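Teaching a CPU swap by hand guiding or by remote control?
Posted in Robot Teaching, 2019-08-05

We refurbish old Dell desktops at Kolside and my boss wants the arm to learn the processor step from demonstrations. The Vellmont salesman says 145 demos will do it. I have my doubts. Do I grab the arm and push it through the motions, or drive it remotely with the wrist camera on? The retention lever is what worries me.

wasness_bench
Neither will do what the salesman told you. Ask him how many of those demos were failures and whether he threw them out. I'd still go remote. When you hand guide, your own arm is in the camera view and your fingers feel things the robot never gets told about. Then it plays back and there's no hand there. With remote control you at least have to do the job from the same pictures it will get.

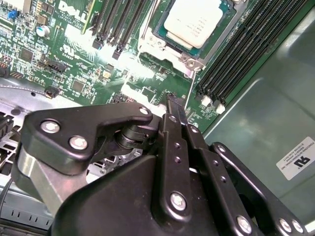
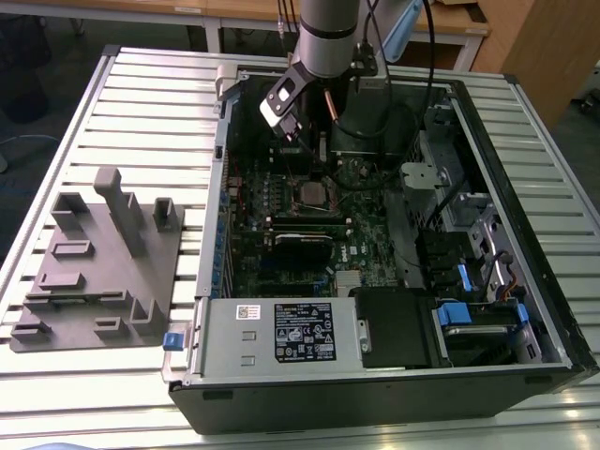 Wrist view and side view, both with the gripper inside an open Dell.

I'd record both views. The wrist one is good near the socket, but a shiny board can throw glare back at you, and the side one gets blocked by the gripper itself. Split the job up too. Lever first, as its own task, until you get it 3 times out of 3 with the case shifted a little. If it can't do that, the other steps don't matter. I've seen 300 demos recorded with the case clamped in one spot, and all that taught was the spot.

laryea_fan
remote is better, we use it and its great

Zsolt Csonka
I disagree with the first reply on one thing. Hand guiding is fine for the approach above the case, and you can teach that in 2 tries. Save the remote driving for the contact part. And practice on dead boards, please. Socket pins bend very easily and you won't feel it through a joystick. What gripper are you using?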